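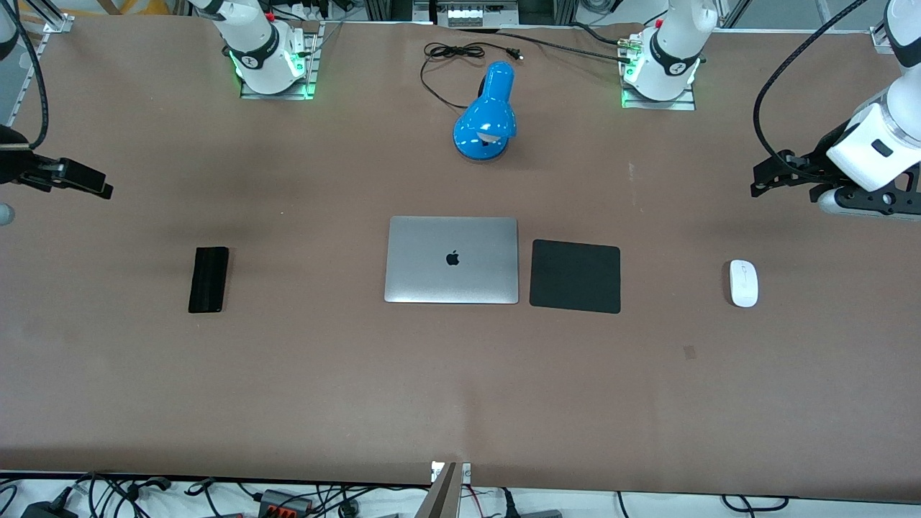 Zilstead Shared Desks: Frequently Asked Questions

What am I paying for?
A desk, a chair, heat, Wi-Fi, and the company of other people who also couldn't get anything done at home. Membership is $375 a month. Day visitors pay $18 and get the same chair.

Do I get my own desk?
No. You get a desk. Which one depends on when you arrive. If you leave your sweater on a chair overnight to claim it, the sweater goes in the lost property closet, where it will meet many others.

When are you open?
Members can get in at any hour with the door code. The front counter is staffed from 8 a.m. to 6 p.m. Leokadia Domański runs it and knows where everything is, including the stapler you borrowed.

Is the Wi-Fi fast?
Fast enough for video calls. It slows down a little after lunch, when everyone comes back and decides to update their software at once. The password is on the card you get on your first day. Please don't write it on the whiteboard.

Where do I take phone calls?
There are 2 phone booths by the stairs. They're free, you can't reserve them, and the limit is half an hour. Short calls at your desk are fine if you can keep your voice down. Most people believe they can.

Can I bring my own monitor?
Yes, and you can store it in a locker if it fits. Lockers are $18 a month. We tried letting people leave monitors on the desks and ended up with something like a used electronics store.

What about the meeting room?
It's called the Kaczmarczyk Room, after the family that ran a shoe repair shop here before us. Members get four hours a month, and you can book extra time at the counter. The table seats eight, or ten who like each other.

Is there coffee?
Yes. It's included and it's decent. If you finish the pot, start another one. Lensa Workneh has posted instructions above the machine, with arrows, and we'd like her to feel they were worth the effort.

Can I bring my dog?
Dogs are welcome in the back room if they're calm. We extend the same policy to guests.

Where do I park?
The lot behind the building has nearly 81 spaces, depending on how people feel about the lines. It's free after 5 p.m. Before that, bring your ticket to the counter and we'll stamp it for three hours. The bike rack is on the Zindlow Street side.

Why was it so cold in February?
The boiler. It has been replaced. Thank you to everyone who worked in a coat and only mentioned it twice.

Can I pause my membership?
Once a year, for up to two months. Send us a note before the first of the month. A note on the fourth explaining that you meant to send one on the first will get a friendly reply and a bill.

How do I cancel?
Email Joscha Albers at the front counter with 18 days' notice and hand in your locker key. There's no exit interview. If you want your sweater back, ask Leokadia.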